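Drinks Shelves and Folding Table: Your Questions

Welcome to the Hekano practice shop at Mesberg! We love a well-filled shelf, and we get asked about ours all the time.

What's on the shelves?
Bottled drinks, and lots of them! Cola, juice, tea and water, kept in rows with the same kinds together.

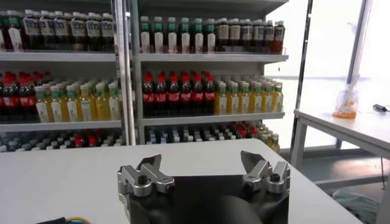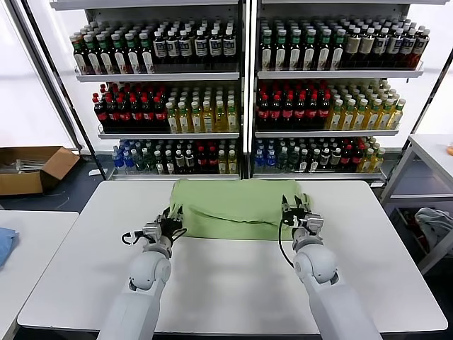 The white table, with the drinks shelves behind it.

How do you keep the rows so neat?
We pull bottles forward at 16 minutes past every hour (an odd time, but it stuck) and turn the labels to face out. It's very satisfying!

What is the table for?
Folding, mostly. Towels are great to start with: lay one flat, halve it, smooth the crease and halve it again. Thick ones go a bit round at the edges and that's fine.

Can I bring my own towels?
Please do! Hand towels and bath towels both fit. Leave big sheets for the Flasitz room, where the tables are longer.

How many bottles do you have?
Nearly 2,000 between the shelves and the stockroom.

Can I buy a drink?
Not from these shelves, sorry. The Vasylenko café next door opens at 8 in the morning and does a lovely iced tea.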